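Budgeting for a two-arm bench cell: working out the full cost before you order

Scope. These notes cover the purchase of a small two-arm cell for sorting and packing mixed light goods by remote operation. They assume one shift, one operator and an existing room with mains power. They do not cover guarded industrial cells, which need a separate safety assessment and a different budget line.

Step 1. Write down the task before asking for prices

Suppliers quote for arms. You are buying a task done at a table. Set out on one page what goes on the table, what comes off it, the heaviest single item and the furthest point an arm must reach. At Prenitz the first version of this page listed only boxed goods. Nesrin Taşdemir had it rewritten to include film, bags and loose packets, and the gripper budget changed as a result.

Step 2. Split the quote into five lines

Ask for the arms, grippers, mounting parts, cables and software licence as separate prices. If a supplier will only give a bundle price, ask for the replacement price of each part. Enter both in the sheet. Lukáč and Holtetti both supplied split quotes on request; allow 17 working days for the reply.

Brackets between arm and gripper are often left out. A pair made to order cost us 405 euros including screws. Order a spare pair at the same time, as the set-up charge is the larger part of the price.

Step 3. Budget for the table and what goes on it

Use a table the operator can walk round. Measure from the arm base to the far edge and compare this with the stated reach less the length of the gripper. The number on the data sheet is normally taken at the wrist flange and the loss or gain at the fingers has to be worked out by hand.

Set aside 200 euros for test goods. Buy the real mix, including packaging that is awkward to grip. Trials with clean cartons will not tell you which fingers to buy.

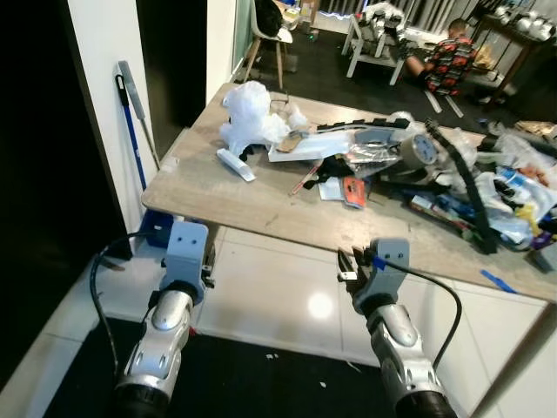 Two-arm cell at a mixed-goods table: clear bags, flat boxes, packets and packing tape within the work area.

Step 4. Cables and wear parts

Measure the cable run with the arm at full stretch and again with it folded back. Add a free loop at the wrist and buy to the longer figure. Cable sets are wear parts and belong in the yearly budget. So do finger pads, fixing screws and tape. Luzius Bachmann keeps a single sheet for these with part number, supplier, lead time and quantity in stock. Copy that layout.

Lead times matter more than unit price for this group. Our gripper fingers came from Pramadmont in 51 days. A cell with one working arm is normally an idle cell.

Step 5. Floor, bins and cleaning

Allow for a mat under the operating position, at least one bin within reach of the table and a broom kept in the room. Small scraps of packaging collect on the floor during handling. The sums are small, but they need an entry or they will be charged to somebody else's account. Add half an hour of paid time per shift for clearing and resetting the table.

Step 6. Contingency and sign-off

Hold back ten per cent of the hardware total until the acceptance run is complete. Write the acceptance run into the order: same table, same goods, your operator. Payment of the last instalment should depend on it.

Send the finished sheet to whoever will run the cell as well as to purchasing. In our case Declan Horrocks found two missing power supplies and a network switch that way. Orders placed after the end of March fall into the next budget year, and the quotes must then be renewed.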